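Vurnmont bakery counter swaps boxes for paper bags from February

PRESS RELEASE
For immediate use

Stostlow. Kassab, the bakery and snack counter on the Vurnmont parade, is going over to paper bags for all mixed takeaway orders from February. Buns, pastries, slices, all in one bag. The old window boxes go once the stock is used up.

The change follows a trial over the winter at the Stostlow shop. In that time 2765 mixed orders went out in bags. 168 came back with a comment of some kind, most of them about crumbs, a fair few about wanting a bigger bag. Both points taken on board. The new bag is wider at the mouth and has a flat base so it stands up by itself on the counter.

How it works. Customer picks from the trays, staff pack from the tray straight into the bag. Heavy buns go in first where there's room, softer items on top. Flat slices down the side. Two sizes, small and large, same price per item whichever bag is used. No charge for the bag.

"Boxes looked nice in the window but people were carrying them sideways and everything ended up in one corner," said Ludivine Bailly, who runs the Stostlow counter. "With a bag you just roll the top over and go. We get the queue down quicker too, specially before 9am."

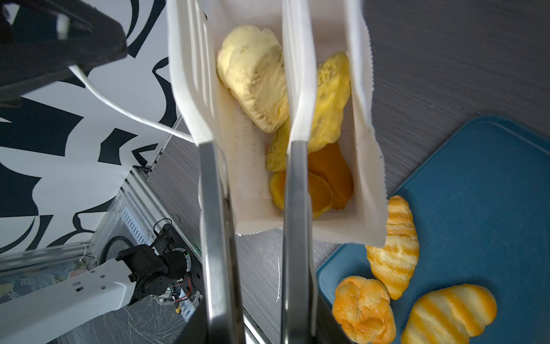 Mixed order in a white paper bag, with striped croissants and a knotted bun on the blue tray.

The mixed bag is open to the whole counter range, 16 lines at present. Sweet and savoury can go together if the customer is happy with that, otherwise ask and staff will split the order over two bags. Anything iced or filled with cream stays out of the mixed bag for now and will be wraped separately.

Allergens. Mixed bags means items touching. Customers with an allergy should say so before packing starts and staff will use a fresh bag and clean tongs for each item. The full allergen sheet is by the till and can be read through before ordering. Please do ask, staff would much sooner be asked.

Bags are supplied by Dokance. They can go in with household paper recycling if clean, so shake the crumbs out first. Greasy ones go in the bin.

Pre-orders: by phone or at the counter, before 4pm for collection next morning. Large orders for offices and schools need a bit longer, ring and we will sort a time. Please bring the order slip when you collect, it speeds things up no end.

Customers who still have money-off stickers from the old boxes can use them untill the end of February, on bags as well.

Notes to editors
Ludivine Bailly is available for interview most afternoons after 2pm. Visits to the counter by arrangement, mornings are too busy.
Samples of both bag sizes on request.

Press contact: Ludivine Bailly, Kassab, Stostlow

ENDS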